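Wisthorpe plastic bowls and cups: my thoughts after a winter of using them

I've been after a set of bright plastic bowls for ages, and the Wisthorpe ones finally won me over one Thursday when I should have been looking at saucepans. I've had them since July, and they've done cereal, chips, popcorn, beads, dog biscuits and one very ambitious jelly. I'm a bit in love!
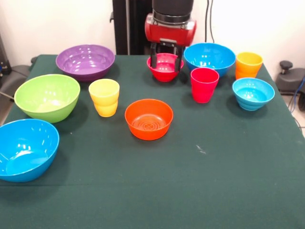
My old mixed lot from Skisulo had gone chalky and sad, so colour was the big thing for me. These are proper solid colours, no patterns, no speckles, and they look gorgeous against a dark cloth. I'd worried the purple would be a bit much (it's the wide shallow one) but next to the lime green it really sings. The green is my salad bowl now, nice and deep, and the yellow cup has ridges all the way round, so small sticky hands can hang on to it.

Sizes are where I'd grumble a little. They don't all belong to one neat nesting family, and if you like a tidy cupboard you'll be shuffling them about for a while before you find a stack that behaves. I gave up and use two shelves.
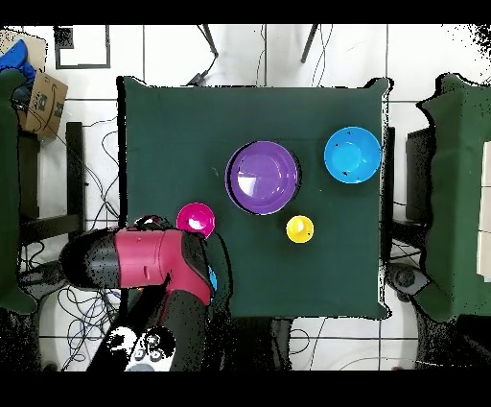

My friend Reiko Kamata has the Sakai set, which does stack beautifully, but the colours are so polite! All beige and mist. For a kids' party or a barbecue I'd take mine every time, and so did her kids when they came over (sorry, Reiko).

A few odds and ends:

Washing up

Top rack of the dishwasher, every night, and the shine is still there. Tomato sauce is the enemy, so rinse the paler ones straight away.

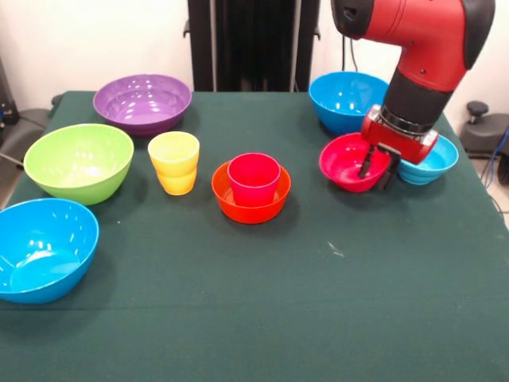

Storage

I pop a cup inside the orange bowl and it saves a bit of room. The big blue one goes at the bottom of everything.

Serving

Purple for chips, small magenta one for dip. The little bowls are too light for a windy verandah, so put something in them before you walk off. 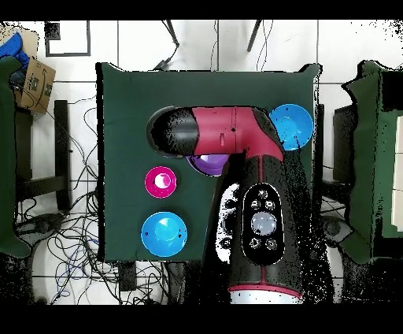
Blue, purple and magenta on the dark green cloth.

I'd buy them again, and I'm eyeing off the Zondance jug in the same sort of purple for Christmas. Four and a half stars from me, with the half star lost to the stacking.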